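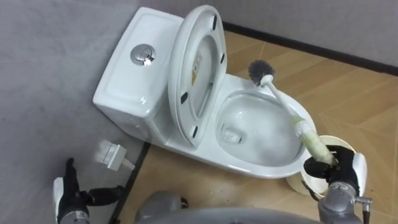 Fig. 1. Brushing the bowl with the seat and lid up. The handle has a pale yellowish sleeve or tape on the lower part.

Small Bathroom, Real Cleaning: Project Report
Valentina Sepúlveda, Household Practice course

1. Why I picked the toilet

When we got the list of topics in March, the kitchen ones were gone in a minute and I ended up with the bathroom. I wasn't thrilled! But I share an apartment with two roommates and we argue over this exact job all the time, so I figured I might as well learn how to do it right (and maybe win an argument or two).

My question was pretty simple: does a short clean done often leave the bowl in better shape than one long scrub every couple of weeks? I also wanted to know which spots get missed, and whether a thicker brush handle makes the job any easier.

2. The setup

The toilet is a white one-piece with the tank in the corner and the bowl pointing out into the room at an angle. I like the one-piece shape a lot, because the tank runs right down into the bowl and there's no seam between them to collect dust. The corner is the annoying part. You can get a cloth down one side without any trouble, but on the wall side I had to fold it over a ruler.

For supplies I used a white brush with dark gray bristles, a bottle of Milora bowl cleaner, a pack of Hovland cloths and a bucket. I measured 60 ml of cleaner each time so the weeks could be compared. The brush handle is slim plain plastic, and the padded part is the bit I cared about most, for reasons I'll get to.

3. What I did

For the first part I did one long clean and then left the bowl alone for two weeks. For the second part I did a quick clean every other evening, 100 seconds on the kitchen timer. The order was always the same: seat and lid up, cleaner under the rim, wait 9 minutes, brush, flush, then wipe the outside from the tank down.

After each one I gave five spots a score from one to five. The spots were the rim, the waterline, the drain opening, the underside of the seat and the floor behind the base. I did all the scoring myself, so take it for what it is.

4. Results

The waterline was the big winner. It scored a two at the end of the long gap and never went under four with the short cleans. The drain opening went from three to four. The rim hardly changed, and I think that's down to my brush angle - I kept scrubbing the part I could see and going light on the part right under the edge.

The underside of the seat was my worst spot both times. Those little black rubber bumpers hold on to grime all the way around, and a flat cloth just slides over them. An old toothbrush got them clean in no time. I also went easy near the sticker inside the lid so it wouldn't peel.

As for the handle, the padded grip was so much nicer! With the bare one my hand kept turning when I pushed hard. The sleeve does need a rinse of its own, though, and it takes forever to dry.

5. What I'd change

I'd get a roommate to do the scoring without knowing which week it was. I'd also try a brush with a bent head for the rim, and I'd keep track of how much cleaner gets used overall. I bought a 200 ml bottle and had to run out for another one sooner than I expected.

The every-other-evening schedule is still taped up by our bathroom mirror, and so far my roommates have both signed up for a turn.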